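Jimness Storage Sack, 265 Liter
By Arturo Leone
May

The Jimness sack is a big, light bag for the things which do not fit well on a shelf. We sell it to small shops, party halls and families who have one storage room for everything. It comes in pale yellow with a thin blue check, and it folds flat when you do not need it.

The sack is made of plastic and holds up to 265 liters. Please fill it with soft goods: paper decorations, spare curtains, bubble wrap, empty bags, winter clothes. It is not a good place for glass or tools, and we ask customers not to put anything with sharp corners directly against the wall of the bag. The empty sack weighs 501 grams, so one person can move it easily when it is filled with paper things.

I have used the same model in our own store in Vavudthorpe for two years. The boxes stay on the ledge, the sack stands under them, and small items with labels go in a row between – in this way I can still read what is what.

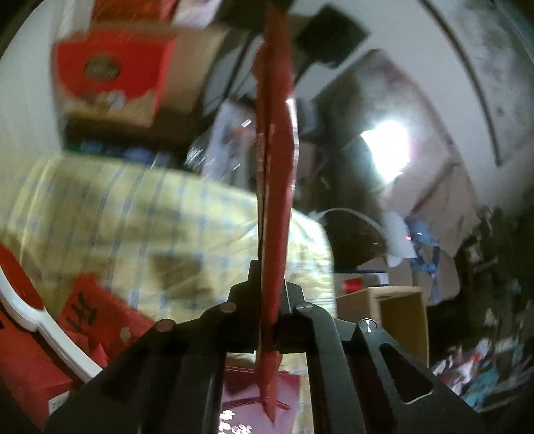

Red paper goods need a little more care than the others. Long strips and slim envelopes get creases very fast, and the ends become frayed if they are pushed down into a full bag. Lay them on top, or keep them in a flat box from the Caruso line and use the sack only for the packing material.

To clean the sack, wipe it with a soft cloth and a little soap. Let it dry open before you fold it. Do not iron it, even on low heat. The wrinkles from folding become less visible after some days of use, but they do not disappear fully.

The sack is sold in packs of 2. Orders from the Vurketitz warehouse leave in the morning if we receive them before 4 p.m. the day before. Unused sacks can be returned in their wrapping – please write to us first, so we can send you the return label.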